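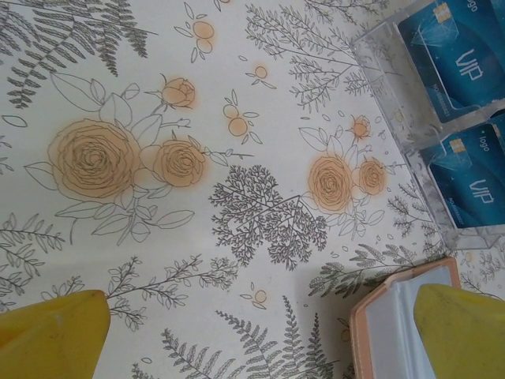 *Wrist view, small case and card holder on the patterned cloth. Run 431.*

**Thread: Do we really need a rule about tablecloths?**

**prurorach_pete:** Draft 2 of the bench guidelines says "plain matt surface for all pick tasks". I think that's daft. People have flowery cloths at home. If the arm only copes with a grey board, what have we proved?

**wistach44:** Proved that it can pick. One thing at a time. With ferns and roses all over the cloth, how do you tell a bad grasp from bad vision when a run fails?

**prurorach_pete:** You read the log?

**wistach44:** Have you read ours?

**Lai-ching Hsueh:** I'm less bothered by the cloth than by the clear holder. Draft 2 doesn't mention see-through objects at all, and you can see the print straight through that acrylic. Any depth reading there is one I'd want checked by hand. Same goes for the shiny inside of the case.

**ratar_bench:** Agree with Lai-ching. Also, section 4 says the target should be fully in view before the fingers close in. The case is half behind the right finger and off the bottom of the picture. So is 431 a fail or not? The wording doesn't say when "before" is.

**wistach44:** Depends on the frame before it. One still won't settle that.

**ratar_bench:** Then the rule can't be checked from stills, and half of us only keep stills.

**prurorach_pete:** Fine, but can we drop the cloth rule?

**Lai-ching Hsueh:** Make it "record the surface used" and I'd sign it. I still doubt anyone will fill it in. Wu's sheet has had a box for lighting since May and it's blank on 429 too.

**wistach44:** I'd keep plain as the default. Not signing otherwise.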